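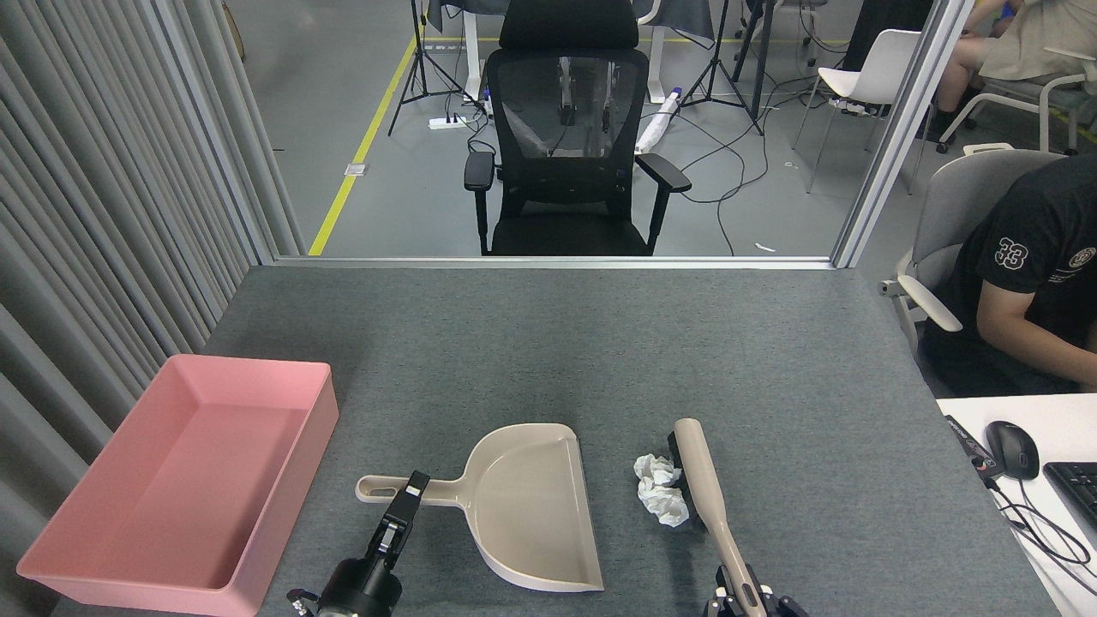 Zapata School of Housekeeping teaches adults who want to work in hotels, offices and private homes. We are a small school with one long classroom, a practice kitchen and two practice bedrooms. Many people believe that cleaning needs no lessons, and we do not agree with them. On the first morning every student gets simple tools, such as a dustpan and a hand brush with dark bristles, and learns to sweep from the far side of a surface toward the pan. It looks easy. After a full hour of it, the wrist begins to have another opinion.

The school was started by Consuelo Apaza, who cleaned hotel rooms for many years before she became a supervisor. She noticed that new workers were often told to be quick, but were seldom shown how. Her first course had three students and was held in her own apartment. Until now, 2,179 people have finished one of our courses, and some of them have come back as teachers.
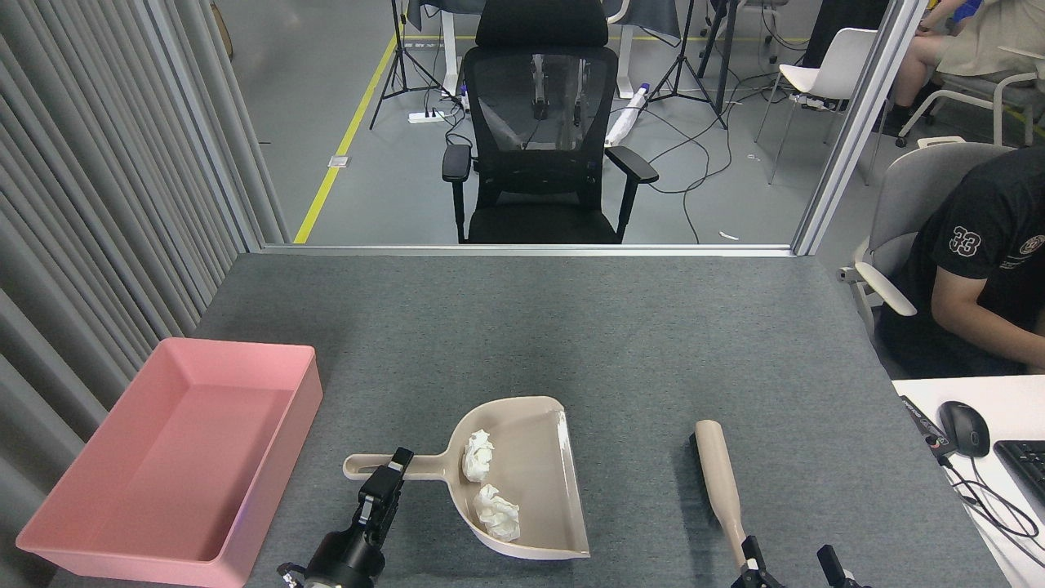 We offer two courses. The basic course is for beginners and covers dusting, floors, bathrooms, bed making and the safe use of cleaning products. The second course is for people who already have work and wish to lead a team. In it you learn to plan a shift, to order supplies and to speak with a guest who is not satisfied. Both courses are given in English, with help in Spanish and Polish when a student needs it.

Our teachers

Consuelo Apaza - director, basic course
Fredy Rengifo - floors and carpets
Aniela Brzozowska - bedrooms and linen
Yeison Escobar - team leader course

Esperanza Rivas works in our office and answers the telephone in the mornings. She can also help you with the application form, and you do not have to be shy about asking.

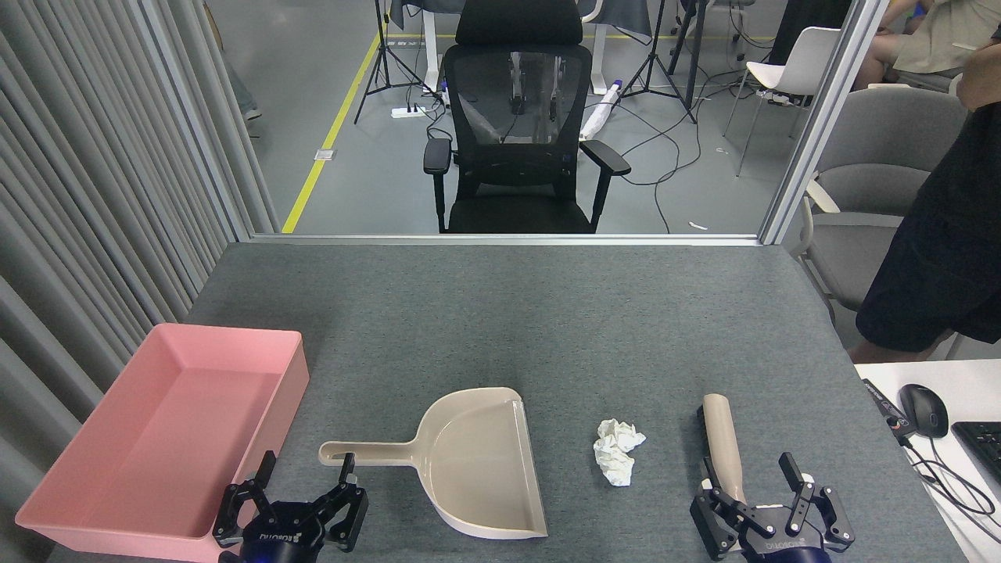 Photo: Zapata School of Housekeeping

Lessons are in small groups. We want the teacher to have time to stand next to each student and correct the position of the back and the knees, for this is what keeps a person healthy in our profession. Fredy is very strict about it - his former students still mention it when they visit us.

At the end of the basic course there is a practical test. You prepare one bedroom and answer questions about labels and product safety. If you do not pass, you may take the test again without paying.

The next basic course begins in October. Our open house is on Sun 11 September, and you are welcome to bring your family. Coffee will be ready in the practice kitchen.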